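About Rususow

Rususow writes software for industrial robot arms that pick unsorted parts out of bins. We do not build arms, grippers or cameras. Our customers already own those, or buy them from an integrator, and our code runs on a computer beside the robot controller. The company has 6 employees and works from a single workshop with a desk area at the front.

What the software does

The product is called Danatik. It has four modules, which can be licensed together or one at a time.

Perception takes depth and colour data from a fixed camera and returns a list of grasp candidates. Each candidate carries a pose, a jaw opening and a confidence value. The module does not need a CAD model of the part, although it will use one if it is supplied.

Planning takes the candidates in order of confidence and looks for a collision-free path to each. The collision model includes the arm, the gripper, the bin walls and the external cable dress. Cables are modelled as a swept envelope around the links, with a margin set by the user. A path that clears the steel and drags the hose package over a bin rim is rejected.

Control streams the path to the robot controller and watches joint torque during the approach. If the measured torque leaves the expected band, the arm stops and backs out along the same path. The threshold is set per joint.

Tooling covers calibration, log replay and the test harness. Most of our engineering hours go here. Every pick attempt is stored with its sensor data, its candidate list and the path that was chosen, so a failed grasp can be replayed at a desk against a newer build.

How we test

Simulation runs overnight on every merge to the main branch. The current suite holds 400 recorded bins, replayed in random order. A build that passes simulation is moved to the test cell, where it must complete 200 consecutive attempts without a collision stop. Missed grasps are logged and graded separately.

Test bins are filled with mixed items on purpose. Uniform parts flatter a perception module. Hand tools with long bright handles give poor depth returns, a work glove has no fixed shape, and small objects end up under larger ones or hard against a wall. We keep the bins scuffed as well, as floor scratches are a common source of false edges and a freshly painted bin hides the problem.

The arm itself is part of the test. Over a bin, a large link covers a good share of what a fixed camera needs to see, and a pale link under strong light can saturate the sensor. Danatik masks the arm from its joint positions, marks the hidden volume as unknown, and will not plan a path through unknown space unless it was observed clear earlier in the same cycle.

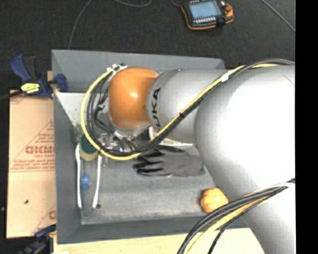

People

Letay Lemma founded the company and leads the planning work. She previously wrote motion software for palletizing cells and still reviews every change to the collision checker.

Eyerusalem Woldemariam is responsible for perception. Her main interest is grasping without part models, and she maintains the recorded bin library.

Qistina Lau writes the control module and the controller interfaces. Commissioning visits are usually hers.

Asnakech Gudeta runs tooling and releases. Bug reports go to her first.

Kiros Gashaw looks after the test cell, including calibration, end effectors and cable routing. He also writes the installation manual, and the section on clamping a bin before calibration is longer than it used to be.

A junior developer position is open. Details are at the bottom of this page.

Where it is used

Danatik runs in production at two sites. Buenaventura uses it to sort returned hand tools at a rental depot. Fenar uses the perception module alone, feeding grasp poses to a planner of its own. Both sites receive the same release as everyone else – we do not maintain customer branches.

Releases and support

There is one major release a year, in October, with fixes issued as needed in between. Each release is supported until the second one after it. Logs sent to us for support stay on our own server and are deleted once the ticket is closed, unless the customer agrees to have them added to the bin library.

Safety functions stay in the robot controller and the cell's safety circuit. Danatik is not a safety-rated product and must not be used as one.

Working here

The junior developer will join the tooling group. The work is C++ and Python, 35 hours a week, in the workshop and not remote. Experience with robots is helpful but not required; experience reading other people's logs is. Applications should include a code sample and go to Asnakech Gudeta.

Page last updated 3/6/26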